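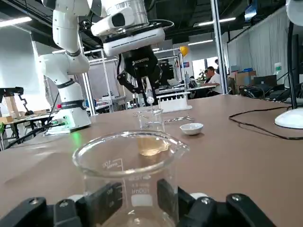

Kulap Wattanapong says you don't need half of it. Two beakers, a dropper, something to put the dropper down on, and a lamp if your eyes are bad. She wrote that to me after the last piece on home and small-shop glassware and I read it out to Silvia Rusnák before I'd even got my coat off.

"She's right," Rusnák says. "But she's leaving out the rack. Everybody leaves out the rack."

We're talking about small glass. Beakers, pipettes, dishes, the stuff that sits on a bench and gets used forty times a day. Rusnák has taught bench basics since January, evenings mostly, to people who want to mix their own dyes, inks, cleaning solutions. Before that, 11 years in a stockroom at Drostness, handing the same beakers over a counter and getting them back with chips.

First thing she wants to talk about is the markings. The lines on a beaker.

"People pour to the line and write the number down like it came from a bank. It's a beaker. The line is a guide. You want to know what you've got, use a cylinder, use a scale. A beaker is for holding and stirring and pouring."

So why print them at all?

"So you know if you're at half or at nearly full. That's useful! I'm not against the lines. I'm against beleiving them."

She likes the 100 ml size best. Fits a hand. A spout you can trust, if you pour slow and keep the lip clean. The 50s tip over, she says, and the big ones make people greedy, they mix a pint of something when they needed a spoonful.

Droppers next. Glass, thin, cheap, always the first thing broken. Her rule is that a dropper is either in your hand or in its place. Never standing in the beaker.

"It's top heavy. The bulb end wins. You turn around for a paper towel and then it's on the floor and so is your solution."

And its place is where?

"A dish. Little white ceramic dish, flat bottom. White so you see the color of what drips off. I paid 3 dollars for mine."

Tweezers she'd put beside the dish, same side every time. Tongs farther off, lying flat, with the loops toward whoever's going to pick them up. She's strict on this. I get the feeling people have been sent home over tongs.

Then the table. She lays out a brown top, with the pieces in a line and a good stretch of bare surface left in front. I said it looked like a lot of wasted room.

"That's where you work. If the whole table is full of things, you're going to hold the glass up in the air over all of it. Then where do you put it down?"
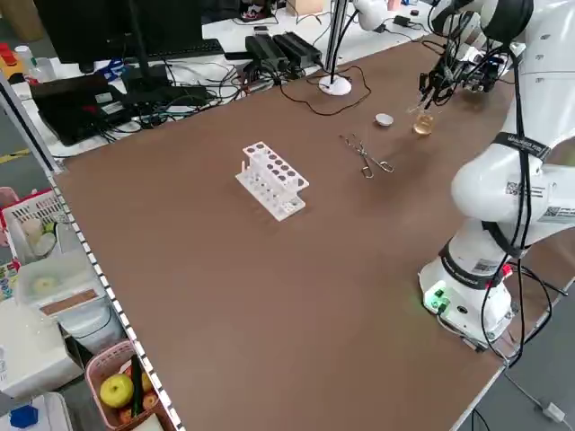
Back to the rack, because she won't let it go. She wants one out even on days with no test tubes at all. Plastic, white, easy to rinse, and it marks the middle of the table so the rest of the stuff has somewhere to be relative to. A fence, she calls it at one point. Clean side, used side.

"Students say, why's the rack out, we're not doing tubes. And I say leave it. Then next time we are doing tubes and it's already there."

What about caps, lids, all the small round things that roll?

"Put them down open side up if the inside matters. And put them where you can see them, out by themselves. I've seen Uldis Grīnberga look for a cap for 12 minutes. It was under his notebook."

On the lamp she is shorter. Heavy base, toward the back, cord away from your elbow. Pale liquids are the hard ones, anything straw colored or light amber, they disapear against a dark top. She slides a sheet of white paper underneath when the color counts and takes it away again after.

I asked about buying. Everyone asks about buying. She doesn't love the boxed sets, the Grunutton one least of all, too many flasks in it. A Nilsuwan beaker lasted her through the whole Drostness job and she still has it, scratched up, numbers half gone.

"Doesn't matter. I know where the numbers were."

Washing, last thing. Rinse right away, then soap, then rinse again, upside down on a towel. Not on the rack, the rack is for tubes. I wrote that down twice by mistake, which she noticed, and said good.

Her next beginners' evening is full. There's a list for the one after, ask for the sheet with the bench layout on it if you go, she only prints a few.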